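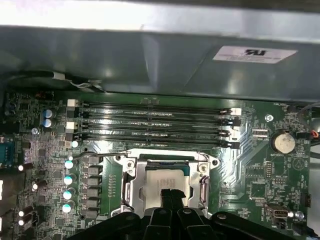

Page 14

Frequently Asked Questions
Granasdale Community Repair Desk and Parts Swap

Opening times and location

When is the repair desk open?
Every Wednesday evening during the school year. Doors open at 6 p.m. and the last item is checked in at 8 p.m. We close for the whole of August and for the week of any public holiday.

Where do I go?
The desk is in the lower hall of the Povham Building, Granasdale. Use the side entrance by the bike racks. The front doors are locked after 5 p.m. There is a ramp at the side entrance and an accessible restroom on the same floor.

Is there parking?
The lot behind the building is free after 5:30 p.m. Please leave the two spaces nearest the ramp for people carrying heavy items. The 12 bus stops across the street.

Do I need an appointment?
Not for small items. Bring them in and take a ticket. For desktop computers, sewing machines and anything heavier than a microwave, book a slot by phone or at the desk the week before. Booked slots are held for 12 minutes and then given to the next person in line.

What you can bring

What kinds of items do you look at?
Lamps, radios, toasters, fans, vacuum cleaners, sewing machines, desktop computers, laptops, printers, bicycles, clothing with simple tears, and small pieces of furniture that one person can carry. If you are not sure, call and ask.

What do you not accept?
Microwave ovens, gas appliances, anything that runs on gasoline, air conditioners, refrigerators, tube televisions, medical equipment and car batteries. We also turn away laptops and phones with swollen batteries. Do not bring these into the building. The county drop-off site takes them.

How many items can I bring?
Two per household per visit. If the line is short near closing time we may look at a third.

Should I bring the power cord?
Yes. Bring the cord, the charger, the remote and any loose pieces that came off. A lot of visits end early for lack of a cord. If you still have the manual, bring that too.

Does the item need to be clean?
Yes. Empty the vacuum bag, shake the crumbs out of the toaster and wipe off grease. We send back items that are too dirty to work on.

Cost

Is there a charge?
There is no charge for labor. You pay for new parts at the price we paid. A jar at the check-in table takes donations, which go toward hall rent and tools.

Who buys the parts?
Common parts such as fuses, plugs, drive belts and bike tubes are kept in stock. For anything else we write down the part number and you order it yourself, then come back with it. Used parts from the swap shelf are free.

Can I pay by card?
Cash or check only.

Computers

Should I back up my files first?
Yes. We do not back up files for you and we cannot be responsible for lost data. If the computer does not start and you need what is on the drive, say so at check-in before anyone opens the case.

Can you add memory or change a drive?
Usually. Memory has to match the board, so find the model number of the computer and tell us when you book. On many laptops the memory is soldered in place and cannot be changed.

Do I need my password?
You need to be there to type it in. Do not write it on the ticket.

Will you take my old computer for parts?
We accept desktops that are complete and were working when last used. Remove or erase the drive before you drop it off. We do not take monitors.

The parts swap

How does the swap shelf work?
Leave usable parts in the bins and take what you need. You do not have to leave something to take something. Label each part with what it came from. Parts left for more than two months are cleared out in March and September.

Can I resell what I take?
No. The shelf is for people fixing their own things.

After your visit

What if the item can't be fixed?
You take it home with you. We do not have a dumpster. The check-in table has a sheet listing recycling sites and their hours.

Is the repair guaranteed?
No. Repairs are done as is, and you sign a form saying you understand this. If the same problem comes back, you are welcome to take a ticket again.

Can I leave an item overnight?
Only if you have been given a yellow storage tag. Tagged items must be picked up within 14 days. There is very little storage space, and unclaimed items go to the Cukiseck thrift store.

I lost my ticket. What now?
Come to the desk with a photo ID and describe the item.

How do I reach you?
Call the building office and ask for extension 642. Messages are returned on Wednesday afternoons.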